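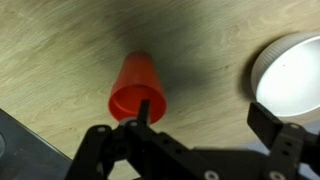
Wamthorpe gets its second arm (and a proper spares budget, finally)

2018-03-01

Good news from the bench end of the building: the money for a second robot arm has been signed off! I've been pestering people over this since November, so forgive me if I sound a bit pleased with myself.

For anyone who hasn't been following, we've been running one arm at Wamthorpe on small tabletop jobs. Cups, tubs, lids, the sort of thing you'd find in any kitchen cupboard. Picking up a plastic cup that's lying on its side is still one of my favourite tests, partly because you can go in at the open end with one finger and partly because visitors always think it'll be dead easy. Urmila Mittal has been running the trials and she had a queue of people wanting time on the arm, which is how this whole conversation got started.

The plan that went through is a bit different from the one I first wrote. I'd asked for a bigger arm with a longer reach and a fancy hand on the end. Geeta Rastogi, who looks after our equipment spending, sent it back with one question in the margin: what would you do with the extra reach? I had a think, and the answer was not a lot. The table is the size it is. So we're buying another small arm from Bralier, with the same sort of two-fingered gripper we use now, and putting the difference into spares and setting-up time.

I was grumpy for a day or so, then I came round. Having two the same means the bolts fit both, the finger pads fit both, and whatever Sneha Bajpai works out on one she can carry straight over to the other. We've also ordered 200 finger pads in one go, as Zorkwood gave us a decent price at that quantity, and a tub of spare bolts. I know it sounds like a lot of pads! Last year we bought them in dribs and drabs and paid the postage every single time, and there was one miserable week when we had none left at all and everybody sat about drinking tea.

We did get 3 quotes for the arm, as we have to for anything that size. Singhal came in cheapest on paper but the training was extra, and so was the stand, and by the time Dénes Pálfi had added it all up there was nothing in it. If you're planning something similar, do ask for the stand and the cables to be priced on the same sheet. I'd never have spotted it myself.

There's also a line in the budget for 40 hours of somebody's time to get the new arm going, covering mounting, safety checks, wrist camera set-up and a first round of easy pick-ups. Milagros Villca will be doing most of that. I'd left it out of my first draft completely (I was rather hoping it would happen by magic), and she very politely put it back in.

Still to sort out: where the second table goes. The spot by the window has the best light but the afternoon shadows are a pain for the camera, and the back wall is short on sockets. Urmila wants the window and Dénes wants the wall. I've said they can have until the delivery date to argue it out, and after that I'm choosing.

Delivery should be within the next couple of months. If you'd like time on either arm once they're both up and running, put your name on the sheet by the door, with a line on what you want to pick up and how big it is. Please write clearly, as we still have a booking on there from last term that none of us can read.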